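Moving things from the red tray to the blue one

March 22, 2026 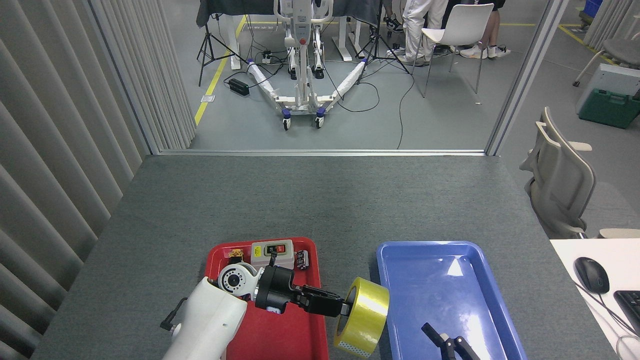 I have been promising to write about what I do all week, mainly because my aunt Charito still thinks I build the robots. I don't! I sit with them, I steer them, and I save what they did, over and over, so that the learning side has something to learn from. On Friday we got to 292 good examples on the tray task, and I went home feeling quite pleased with myself (and a bit stiff in the neck).

The job sounds like nothing at all. You pick something up, carry it across from one tray to the other, let go, and go back to the start. Tape, switches, little odds and ends from the drawer. But you have to do it in a way that's worth copying, and I hadn't understood how hard that would be until Rosalinda sat down with my first 100 and threw out a good third of them. I was dithering, you see. I'd get near the thing, stop, have a think, nudge left, nudge right, and only then close the fingers. A person watching would forgive that. The model just learns to dither.

So now I decide where I'm going before I start, and I try to keep moving. I also let myself get it wrong now and then and carry on, as Reynaldo is very keen on having some recoveries in the mix. Tape is my favourite for that, being round and slippery and forever wanting to roll off somewhere.

The other thing I've got better at is shuffling. It's so easy to put everything back where it was! Your hands do it without asking. Honeylyn writes the starting places on slips of paper and we draw one each time, and it has made the days longer but the set much less samey.

We're meant to reach 2,000 by July, with 4 of us taking turns, and I've no idea if that's enough. Mark Anthony wants to try a first training run on what we have already, probably on Tuesday, and I've asked if I can be in the room for it. I'll bring biscuits and let you know how it goes.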